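Workshop diary | Arm build

Home Diary Parts list Older entries Contact

2 min read

March, evening

Stayed in the shop until after nine. The arm itself is still on the bench with its shoulder cover off, so all of tonight was in the simulator. I wanted the wrist view working before I bolt a real camera to anything. It renders now, gripper at the bottom and the floor behind it, which is what I was after.

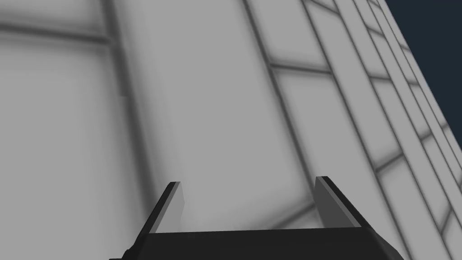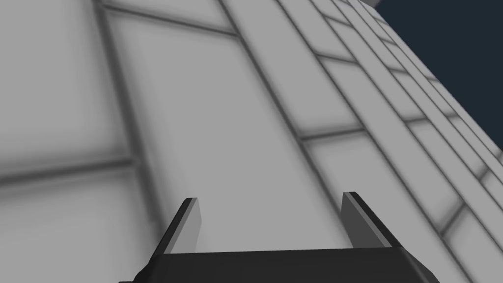 Fingers open in both, nothing in them.

Floor texture

The floor is too soft close up. The seams on the left go to a gray smear and get crisp farther out. I think the texture is being stretched on the near tiles, but I changed the filtering setting twice tonight and couldn't decide if either one was better. Left it on the first setting. Marloes Maes says plain gray would do for now and she may be right. I would like to keep the tiles, though – without lines to look at I can't judge how far the wrist has tilted.

The floor also ends sooner than I thought. Past the edge there is mostly the navy background. I'll make it larger before I put any parts on it.

Gripper

Finger model is the Gallagher one, imported again from the file Marloes cleaned up. The old file had 1457 faces for the pair and the new one has 496. Loads faster. I haven't checked the pads against the printed fingers yet, and I need to do that with calipers and not by eye.

Opening is set to 39 mm a side in the config. The printed set stops short of that because of the screw heads, so either the config comes down or I countersink the screws. Countersinking is maybe 20 minutes of work. Will try it on the spare finger first.

Other things

Farthorpe order has not come. It has the two bearings and the cable chain, so the elbow waits.

Moved the project folder to the shop computer and named it Dundance like the arm, so it's easy to find. The copy on my laptop is old now, don't use it.

Need to buy M3 heat inserts, and return the blue crimper to Marloes.

Next session: calipers, spare finger, bigger floor.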